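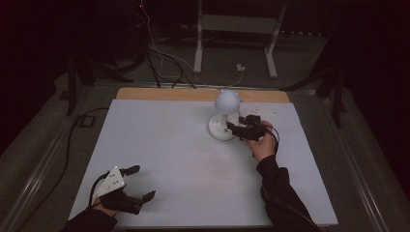
Lurnico launches small desk lamp for shared study tables

Rillville, November - Lurnico has added a compact white desk lamp to its range for libraries, colleges and study rooms. The lamp goes on sale this month through the company's own shop in Rillville and through Tsolakis, its stockist in Skirnetport.

The new model has a rounded dome head with two small ear-shaped bumps on top, carried on a thin upright stem. The round base is low and takes up little room, so a reader can keep a book open on either side of it. The lamp comes in white only.

Lurnico began work on the lamp after hearing from study rooms that wanted something lighter than the clamp lamps many of them still use. Clamp lamps mark the edge of the table and are slow to move when a room is set out for a meeting. The new lamp simply stands on the table and can be picked up and put away in a cupboard at the end of the day.

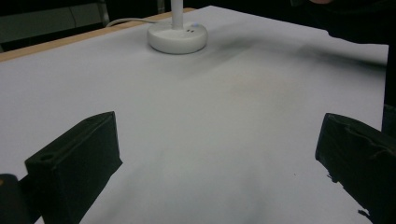 The base of the new lamp, with its blue indicator light and white cable.

The indicator sits on top of the base, close to the stem, where it can be seen from a chair. The cable leaves from the side of the base.

Study rooms in Rillville had the lamp on loan over the summer, with 31 lamps in use on long tables and at single desks. Readers were asked to fill in a short card about the light, the height and the feel of the base. Lurnico made 2 changes as a result: the foot was made slightly heavier, and the cable was lengthened to suit tables that stand away from the wall.

The first batch is 200 lamps. Orders from schools and libraries will be filled first, and packs of 5 are available for rooms with several tables. Each lamp is packed in a plain cardboard box with a printed instruction sheet - spare cables can be ordered separately.

Tsolakis will have the lamp on show at its Skirnetport counter until the end of the month. Trade customers can ask for a price list at either shop.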